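Testton play kitchen set — review

Bought in February and used most days until now, December 2021. The Testton set has a tray, a bowl, a basin, a pot and a bag of pretend food. The colours are soft and the pieces stack well enough in a drawer.

The banana is the favourite in our house — it comes with its peel half open, and it gets served at every meal. The pot has a small loop handle that suits little hands.
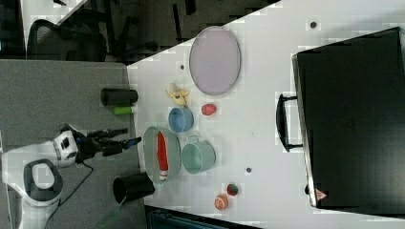 My one complaint is the storage bag, which split after 2 months. I'd still buy the set again. Four stars.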